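Notebook, April - dye bench, Brevham workshop

Continuing the iron-black series. Aim is still a deep brown-black on plain cotton that doesn't rub off on the hands and doesn't go greenish in the rinse. The last lot was close on color but it crocked badly on the white rub cloth, so the rinse is the thing to fix before touching the recipe again.

Setup for this run:
Cotton, scoured and dried, 250 g total, cut into 14 pieces
Tannin bath first, then iron, 2 dips in each
Water from the filtered tap, not the yard tap
Pot from Clevus, the large one, because the small one has a chip in the enamel and I don't trust it with iron

Tannin bath was made up from the Pylypenko extract. It clumps if you put it in dry. Make a paste in a cup with a little warm water first, then let it down into the pot. Took the bath up to 134 F and held it there. The old sheet says to go hotter, but I got streaks the one time I did that and have not seen any at this temperature.

Iron bath was cold. Pieces went in one at a time and open, no folding. Color came up fast, gray in the first dip and close to black in the second. Aired them on the line between dips until the color stopped moving.

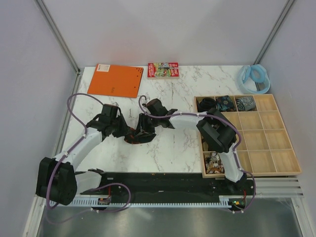
Shade judging is still our weak point. Two of us looked at the same swatch under the bench lamp and by the window and wrote down different names for it. Wet pieces look nearly black to everyone and then dry to something browner. I want one fixed background for comparing swatches, and a white surface with gray veining, like the marble-patterned tabletop, is not ideal for that since the eye goes to the veins. Plain white card under the swatch from now on. Same card every time, and replace it when it gets stained.

Rinse notes. First rinse ran brown, as expected. Second was tea colored. I kept going until the water in the white basin looked clean, then did one more with a small amount of the Akix neutral soap. The soap pulled out more color than I thought was left. Next time it goes in earlier, at the third rinse, with plain water after.

Rub test on the dry pieces: light mark on the white cloth, much better than last time. Rub test damp: still a visible mark. Not good enough for anything that will be worn. Probably fine for bags.

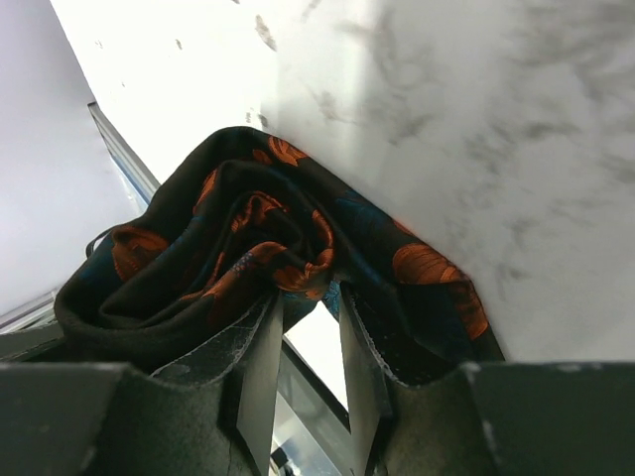
Dark brown-black cloth, bunched and twisted.

Creasing needs its own test. Iron black can go paler along a hard fold, and flat swatches won't tell me if that is happening. Plan is to twist a spare strip tight, tie it, leave it overnight and compare the folds with a flat strip from the same piece. If the folds come up light, the iron is too strong and I will cut it back before changing anything else.

To do:
Label the jars of leftover bath, tannin and iron on separate shelves
Order more extract, there is enough for one more run
Write the soap change into the rinse sheet
Wash the line pegs, they left rust spots on two pieces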